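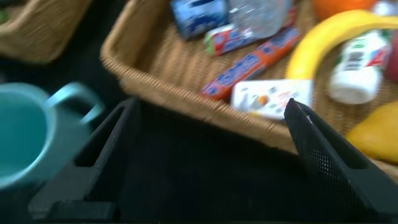 # Olach publishes house rules for robots that handle other people's lunch

CLORNSTEAD, February — Olach, which builds and tests gripping robots for shops, canteens and care homes, has released its handling rules for mixed baskets. They run to 18 pages, two of which are about bananas.

The Clornstead Basket Code covers the sort of jumble most people keep on a table without a second thought: sweets, fruit, a water bottle, a mug parked a little too close to the action. Existing safety rules for robot arms deal mostly with people, and rightly so. The fruit has had to look after itself.

"We had pages on what the arm may do near an elbow and not a word on what it may do near a pear," said Þórey Frandsen, who led the drafting. "You can follow every rule in the building and still hand somebody a bruise with a stalk on it."

## What the code asks for

- **Soft things are named before the run starts.** The operator lists anything in the basket that marks, splits or leaks. "Fruit" is not an entry. Ripe fruit gets its own line.
- **No pushing to make room.** If the fingers can't reach an item without shoving its neighbour, the arm backs off and asks for help.
- **Open cups count as full.** A mug on the table is treated as hot tea until a person has looked inside.
- **Blurred views don't count.** A wrist camera on a moving arm gives smeared pictures, and labels are the first thing to go. The arm must stop and look again before it decides what a packet is.
- **Fingers are checked and wiped between food and anything else.** Perforated finger pads get a brush as well, for reasons that will be clear to anyone who has cleaned a cheese grater.
- **Every drop is written down.** This includes drops that landed well.

The last rule caused the most argument. Early drafts let teams leave out any item that fell back into the basket unharmed, and the drop figures were magnificent. Olach has since put them back in and the figures are now merely good.

## How it was tested

Work on the code began in 2025 at the company's Urkiswood workshop, where staff ran about 1000 picks from baskets filled with ordinary groceries. Thorlacius, a catering firm that plans to use the arms for tray packing, read each draft and sent back comments, the shortest of which was "no".

The rules are voluntary. Olach will follow them in its own trials and will ask customers to do the same during installation, although it accepts that it can't be present for every banana.

"I'd like other makers to take it, argue with it and send us the bits we got wrong," said Frandsen. "The section on grapes is thin. We know about the grapes."

## Getting a copy

The Clornstead Basket Code is free to read and reuse. Printed copies, with a wipe-clean cover, can be requested from the Olach press desk in Clornstead, which can also arrange visits to the Urkiswood workshop. Visitors are asked to leave their own lunch at reception.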